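Clisdale, 30/05/2019

Clisdale households not convinced by "pack it all together" advice, Sellden survey finds

Sellden, the kitchen storage retailer, today published the results of a survey of 539 households in Clisdale and Fokomham on how fresh produce is carried home and put away. The company went in doubtful about much of the packing advice now in circulation, and it remains doubtful.

The most common habit is also the simplest. Fruit and vegetables go into one thin plastic bag, whatever their size or skin, and stay there until someone needs one. Of the households asked, 120 said they never sort produce before it reaches the kitchen counter. Many guides call this careless. Sellden has yet to see good evidence that the guides' own systems - color-coded pouches, liners, labeled tubs - do much for a family that shops twice a week. 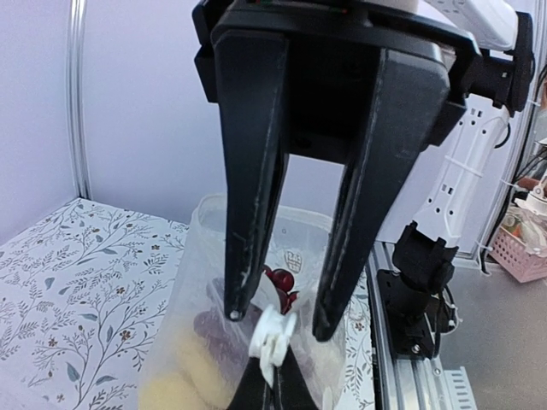 Soft fruit is the weak point. Cherries and bananas mark easily, and a sweet potato does not. Putting the heavy items in first and the cherries on top costs nothing and takes a few seconds. Sellden considers this a fair test for any packing product: does it beat doing that?

The company applied the test to its own range and withdrew 17 items, including the Jafarzadeh produce divider, launched in December. Customers liked the look of it. Few could say what it had saved from the trash.

A plain guide to packing mixed produce will be handed out at the Clisdale and Fokomham stores, with 1,000 copies printed. It fits on one side of a sheet and does not recommend buying anything.

Press inquiries: Sellden press office, Clisdale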